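Keeping a White Tabletop White

Posted July 26, 2018 by Isauro Orozco

A white table shows everything. Tomato, turmeric, coffee, pen and the gray smudges that come off the bottom of a pan all end up on it sooner or later. Most of these marks come off if you get to them the same day. The ones that stay overnight take more work.

First find out what the top is made of. Laminate and melamine will take most of what follows. Painted wood will not take baking soda paste more than once or twice before the paint goes dull. Marble and other stone should never get vinegar or lemon. If you bought the table used and can't tell, try everything on the underside first and leave it until the next day.

For everyday wiping, use warm water with a few drops of dish soap and a soft cloth. Wring the cloth well. Water that sits along the edge banding gets underneath and swells the board, and there is no fixing that. Go over the top again with plain water, then dry it with a towel. Skipping the plain water leaves a film, and the film is what holds the next stain.

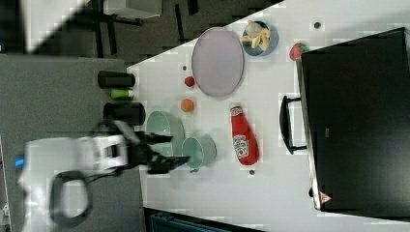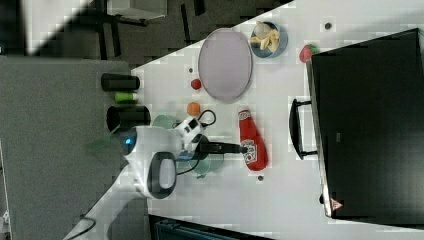
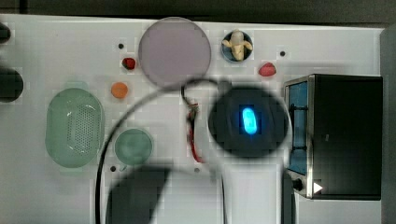

Tomato stains are mostly oil carrying color, so plain water pushes them around. Scrape up what you can with an old plastic card, blot with a dry paper towel, and then use dish soap straight on the spot. Leave it for 2 minutes and wipe. A ketchup bottle lying on its side, like the one in the second picture, is worth checking at the cap before you put it down that way, as a little sauce dried on the rim is enough to leave a pink ring. If a pink shadow stays behind, cover it with a paste of baking soda and water, let it dry, and lift it off with a damp cloth. Don't scrub. Scratches on a white top turn gray within a month.

Turmeric and mustard are harder. Soap takes off the top layer and leaves yellow. Sunlight will fade what's left, so if the table is light enough to move, put it by a window for an afternoon. Ours went out on the porch and the spot was gone by supper.

Ink comes off with rubbing alcohol on a cotton ball. Work from the outside of the mark in, and change the cotton often - otherwise you are painting with it. Keep alcohol away from painted tops.

Gray rub marks from pans and stoneware look like scratches but usually aren't. Try a clean white eraser. The Ceveo melamine sponge works too, though it takes the shine off a glossy top if you use it every week. I keep one for bad marks and cut it into 6 pieces, which is plenty for a job this size.

Fruit is best kept in a bowl. Berries and cut peaches left on the bare table leave a ring that looks like nothing on the first day and turns brown later. Check under the bowl too when you wipe.

Hot pans need a trivet, even for a minute. Heat marks in laminate don't come out. We have a cork one from Neneo that has gone dark in the middle and still does its job.

In September I'll go over chair legs and the marks they leave on floors.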